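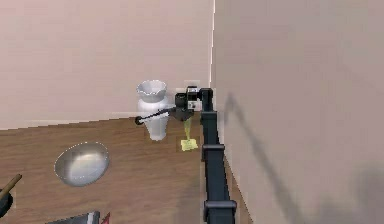 Torben Hagedorn wonders in a comment whether you've tried doing the whole thing in one weekend, before you get sentimental about every teaspoon.

Clearing out my aunt's house – how do I not go crazy?
Posted by Dymphna Heffernan, March 12, 2020

My aunt moved to a smaller place in Ellery and I said I'd clear out the house she left (me and my big mouth). She was there for 68 years, mostly without throwing anything away. I've been at it for two weeks and all I've really done is move piles from one room to another. Every time I pick something up I start wondering which cousin might want it. The place has to be empty by June. Where do I even start?

Hamish Munro
Start with the stuff that has no feelings attached! Old phone books, expired cans, dried-up paint. I did my dad's place and spent the first 3 days on trash alone, and it got me moving. Then I gave the cousins a date. I emailed photos of everything they might want and said anything not claimed by then was going to the thrift store. I got two replies and a very long argument over a gravy boat, but the rest was easy.
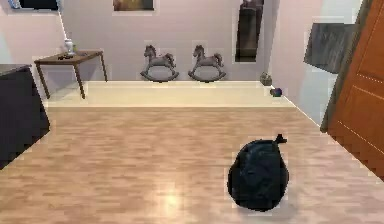 A tied-up black garbage bag on a wood-plank floor.

Buy more bags than you think you need, and don't fill them to the top – I tore one open on the stairs and said some things.

Brodie Ngata
just get a dumpster

Declan Merrick
I wouldn't go straight for a dumpster. Ours cost 80 dollars a day and it sat half empty while we argued. What worked for us was one small room at a time, door shut when it's finished, no putting things back in there. Keep a single box for papers and go through it at home with a coffee. We found a savings book with 1,359 dollars in it inside a cookbook, so do shake out the books first.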